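The drawer under the sink, and other places laundry goes

I have lived in this flat for 14 months and in that time I have become a person with views about laundry.

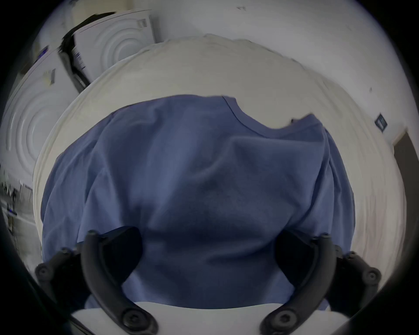

The blue T-shirt, back at the machines again.

The shirt is the one I wear most, so it's also the one I wash most, and I can tell you that medium blue cotton creases if you so much as look at it sideways. I bought it in Dedum on the way back from a wedding, having packed for four days and then stayed for six. It was meant to be an emergency shirt. It is now the shirt. I own others, and they hang in the wardrobe in very good condition.

Anyway, I promised a few people a post about how I do the washing now, after I complained about it for most of last winter. If you came for the bread, that's next time.

The old system

The old system was a chair. You will have one too. Mine was in the bedroom, it had arms, and it could hold nearly a fortnight's worth of clothes in three grades: clean, wearable, and don't. The trouble with the chair is that the grades mix. By the end of the first week I was sniffing jumpers like a customs dog, and by the end of the second I was washing the lot, clean things included, to be on the safe side.

I did once work out what this was costing me. I went through the meter readings for a year, and I wrote them down in the back of my recipe book, next to a goulash. 3,836 units for a flat with one man in it. Not all of that was jumpers, obviously. I also like a hot bath. But I looked at the figure for a while with a cup of tea and then I took the chair down to the cellar.

The first week without it was miserable. I put clothes on the bed, then on the floor, then on the radiator, and I found a sock in the bread bin that I still can't explain.

Sorting

I'd read all the advice about sorting. Whites, darks, lights, delicates, towels, and one writer who wanted a separate wash for tea towels, as though they'd done something. My difficulty is that I don't have enough of anything to fill a load of it. If I waited for a full drum of whites I'd be waiting until March.

So I do two piles. One is things that can take it, and the other is things that can't. The blue shirt can take it. Towels can take it, bed sheets can take it, and the grey trousers could take it up to a point, which we passed. The second pile is mostly wool and one silk scarf that belonged to my aunt and which I wash by hand in the basin, with the radio on, twice a year.

The bag is a big cotton thing from Jakab, the hardware place on the corner, where they sell it for carrying kindling. It stands up on its own if you fill it past halfway and slumps like a drunk if you don't, so it also tells me when to do a wash. I can't claim I planned that.

The machine

The one in this flat came with it and has two programmes that I trust. It has several others. One has a picture of a feather, and I tried it once, and 132 minutes later it was still thinking about the feather. I use the forty degree one for nearly everything and the sixty for towels and sheets.

I turn the shirts inside out. I used to think this was fussing, but a friend of mine, Ákos Nyitrai, has black shirts that are still black after years and I have black shirts that are the colour of a pigeon, and the only difference we could find between our two lives was this. He also irons, but I'm not going into that.

Things I've stopped doing:

Softener. It made the towels feel lovely and dry nothing. I was walking round after a shower with the water spread evenly over me.

Filling the drum to the top. I used to put my shoulder to it. The clothes came out in the same shape they went in, like something from a cake tin, and with a dry patch in the middle of the duvet cover.

Guessing the powder. There is a line on the scoop. It is a lot lower than I'd assumed, and I've been on the same box of Bundis since the autumn.

Leaving it. This is the big one. I used to put a wash on before bed, feel very organised, and find it again the following evening smelling of pond. Now I set the timer on the cooker for 45 minutes, and it has a horrible buzz, and I can't get it to stop without getting up. Then, as I'm up, I empty the machine.

The collar business

If you take away one thing from all this, make it the collar. A round-neck T-shirt is mainly a collar with some cloth hung on it. Once that goes wavy the whole shirt looks as if you slept in it on a coach.

Don't lift a wet one by the neck. Pick up the body of it in both hands, in a bunch, and get it out that way. It'll look dreadful, like a dishcloth, but the weight isn't hanging off the stitching. Then take it by the bottom hem, give it two good shakes out of the window (check the pavement first, I've had words with the man downstairs) and hang it from the hem with the neck at the bottom. I also run my fingers round the collar while it's damp and press it flat. It takes no time at all, and my neighbour across the yard has seen me do it and waved.

My mother hangs hers over the line at the armpits and says mine will get dusty at the neck. Her shirts do look better than mine. She'd like that noted.

Drying

No balcony, so it's the rack in the hall. The rack came from Stallville, second-hand, with one leg shorter than the rest, and it has a folded bus timetable under it. With everything on it you have to go past sideways with your stomach in. Visitors take it quite well.

Big things at the back, shirts in the middle, socks along the front rail in pairs. I pair them as I hang them – I was against this on principle for years, and I was wrong, and I've now got back almost an hour a month that I used to spend on the bedroom floor holding one sock and looking for its brother.

The window in the hall gets opened a hand's width even when it's cold. I tried keeping it shut in January and the wallpaper started to come away at the top of the door, very slowly, as if it was hoping I wouldn't notice.

Folding

I fold standing up, at the kitchen table, before dinner. If I sit down it doesn't get done. T-shirts go sleeves in, then in half, then in thirds, and they stand in the drawer on their edges so that I can see them all. In theory this means I'll wear the others. I open the drawer every morning, look along the whole row, and take out the blue one.

It needs a wash again, as it happens. I had soup.

Next time the bread, and also the drawer under the sink, which I see I put in the title and then never got to. It's where the pegs are.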